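The robot that takes computers apart, and the person who keeps it fed

I got to Hosia a little before 7 in the morning, which I'd been told was the only time to catch anybody with clean hands. The company sits at the back of an industrial park in Sterkivville, and it strips old office desktops for parts. One of its work cells has a robot arm doing the fiddly bits. I wanted to talk to the technician who looks after it, and she agreed as long as I left her name out and didn't touch the coffee maker.

So what does looking after a robot look like? Mostly wiping, she told me.

"People picture me with a laptop, typing away," she said. "I've got a rag. I start with the fingers every morning, because dust from old computers is greasy. It gets on the pads and then the gripper squeezes just as hard as yesterday and the part slides anyway."

After the rag comes the hex key. She goes over every screw on the gripper she can reach, then jogs the arm to a reference pin and checks that it lands where it's supposed to. If it's off by more than 2 millimeters she stops and finds out why before anything else gets run. (I asked what the usual reason was. "Somebody leaned on the table," she said — and gave me a look, so I stopped leaning on the table.)

The fixture tray is her own pride and joy. The first one came from Zikdale, the shop that put the cell together, and she says it was nicely made and wrong. The slots were tight enough that a memory module would catch on the lip and tip over. She's now on version 3, printed in house overnight, with a bit more slope at the mouth of each slot.

"You want it sloppy going in and snug at the bottom," she said. "I must have filed the same slot for a week before I figured that out. Then I just changed the drawing!"

She really lit up about drive brackets. They're plastic, they flex, and every computer model seems to hold them a little differently. Push in at the wrong angle and the latch doesn't let go. Her fix was to slow the approach way down and have the arm pause before it closes, so she can look at the wrist camera and nudge things over if she doesn't like what she sees.
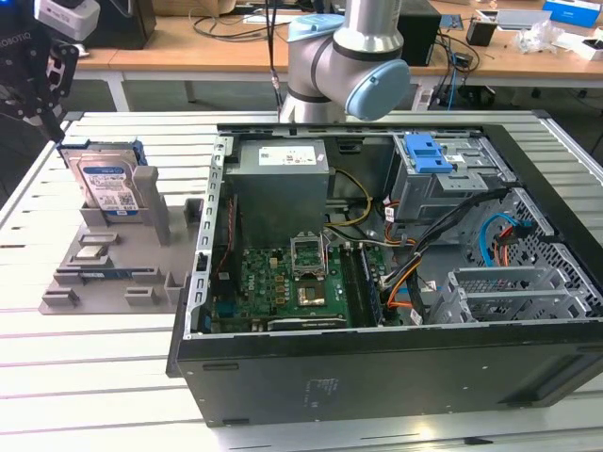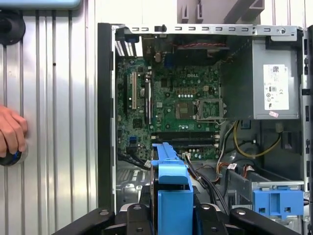
"The cables are what I worry about," she went on. "A drive sits still. A cable goes wherever it wants, and you can't teach a point for something that's never in the same place again." Her rule is that loose bundles get moved by hand before the arm goes anywhere near the board, with the arm stopped. She calls it combing the hair.

I asked about the worst day. That was in December, when the gripper began dropping out in the middle of a cycle and coming back by itself. She swapped the cable, then swapped it back, then spent a long phone call with Costache, the outfit that does their repairs. The connector at the wrist had worked itself a hair loose. Now there's a paint mark across it, and if the two halves of the mark don't line up, she knows before she's even switched on.

She also keeps a paper notebook, which I was delighted by. It had 57 entries when I flipped through it, some of them one word long. One just said "squeak." What happened with the squeak? "Went away," she said. "I don't like that. I'd rather it had stayed so I could find it."

By then the day shift was drifting in and she wanted to get back to work, so I asked what she'd change if she could have anything. A second set of finger pads, she said right away, already mounted, so she could swap them and clean the dirty ones sitting down. She's put in for them twice. In the meantime she was out of rags, and she walked me to the door on her way to get more.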